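Handout 3: Baskets, Bins and Small Items
Household Organization, room 603, Friday section

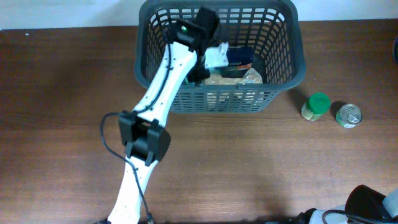

**When should small things go in an open basket instead of a lidded box?**

Use an open basket for anything handled most days. Lids suit items that come out a few times a year, such as spare fuses or holiday candles.

## Terms for this week

- **Open-top basket** - no lid, and often slotted or mesh walls. Contents show from the side.
- **Solid bin** - closed walls. Holds dust out better, but needs a label.
- **Footprint** - the area a container takes up on a table or shelf. Measure at the widest point, usually the rim.

## Slotted walls

Slots make a basket lighter and easier to wipe out. They also let narrow items poke through or fall out. Pens, cable ends and hair clips belong in a cup or a smaller tray set inside the basket. Blocky items like plugs and adapters can go in directly.

## Sorting a mixed basket

1. Put the basket on a clear stretch of table, with room on one side for piles.
2. Take items out one at a time. Do not tip the basket over.
3. Make a pile for each room, plus one for things you can't identify.
4. Wipe the basket and return only what is used at that table.

Stop after 25 minutes even if the piles aren't finished - the rest can wait for the next session.

## For next time

Read the Wekia chapter on drawer dividers. Bring the inside measurements of one basket from home, in inches. Questions about the May project go to Muireann Gilmartin before class.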